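Handheld grippers keep letting go of thin straps

Posted in Workshop Builds, September 17, 2024

Lise Li
I'm building a pair of handheld grippers at the Breltham shared workshop, to record demonstrations for a small arm later on. Pistol handle, two short fingers, marker plate on top for tracking. Solid things are fine. Thin fabric straps slide out whenever I turn my wrist. The fingers are bare printed plastic and they close flat as far as I can tell. I've done 164 tries with straps and most of the drops come in the turn. Is it the finger surface or the spring?

Nongate
Surface first. Stick a strip of thin silicone sheet on the inside of each finger and trim it flush at the tip. Then close the jaws on a bit of paper and pull. If it comes out easily near the tips, the fingers are bowing and you need a stiffer print. I wouldn't touch the spring until you've done both. A harder spring tires your hand and you start jerking the handle.

Check the cables too. If they hang straight down from the grip they tug when you turn. Tape them along your forearm with some slack at the wrist.

Gunow
rubber bands worked for me

Partanen
Agree with Nongate on the silicone. I'd also change where you grab. I use bow ties on a wire spinner rack for practice and go for the strap close to the bow, so there's less weight swinging about. Mine are 10 mm wide at the tip and that's plenty.
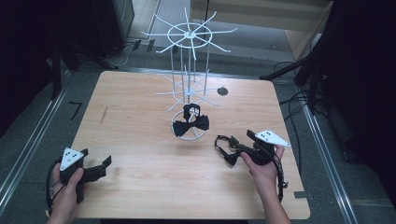 Bow tie in the right gripper, another on the base of the rack.

Keep both marker plates facing the camera when you turn, or the tracking drops out and you lose that run as well.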